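Lamutby wants you to lock up your coins. Read the unlock page first.

The Lamutby team put out its new staking plan on Thursday, and by dinner the chat rooms were already calling it the end of the bear market. I have read the plan twice now. I would like to know what everybody else was reading.

The pitch goes like this. You lock your LMT tokens for 300 days. In return you get rewards, paid in more LMT, at a rate the team calls "targeted." Targeted by whom, and what happens when they miss, is left for a later post. You also get voting rights over the treasury, although the two wallets that already hold the most tokens could outvote the rest of the room before lunch.

Bo-ram Ma, who runs the Grallach price tracker and has seen more of these launches than I have, was kinder about it than I expected. "A long lock keeps people from selling. That's what it's for," she told me. "If you think the project will be bigger when the lock ends, fine. If you're there for the yield, look at what the yield is paid in." I think that's fair, and I also think most of the people signing up are there for the yield.

Then there is the exit fee. Leave early and you lose all your rewards plus a slice of what you put in, and the slice shrinks as the days go by. The full table is on page 2 of the terms. The launch thread, which ran long enough to include a poem, didn't mention it. 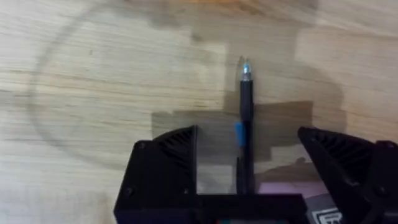

A pen on a wooden tabletop.

What the thread did mention, over and over, was the audit. Lamutby says its staking contract was checked by Oyelaran, a small code review shop, and that is true as far as it goes. I pulled up the report. It covers the contract that takes deposits. It does not cover the one that pays rewards, which was still being changed when the review closed in September. Oyelaran says so in plain words near the top. I asked Lamutby whether the second contract would get its own review before deposits open and was told the team is "exploring partners."

Mateja Nedeljković at Latbridge, the exchange that plans to list the locked version of the token, says I am being too hard on a young project. The locked token will trade freely, he argues, so no one is really stuck. Maybe. But a token you can sell is only as good as the buyers on the other side, and Latbridge's own test market had 224 accounts signed up when I asked. I would not want to be number 225 through the door on a bad day.

I'm not saying it's a scam. The founders use their real names, the code is public, and the first product did roughly what they said it would. Plenty of coins with worse paperwork have done well, and a few readers will write in to tell me which ones they bought. I'd just like to see the reward contract reviewed, the fee table moved to the front page, and a straight answer on where the rewards come from once the starting pool of up to 660 thousand tokens runs dry.

I've sent those three points to the team. If they write back before the next issue, I'll print what they say.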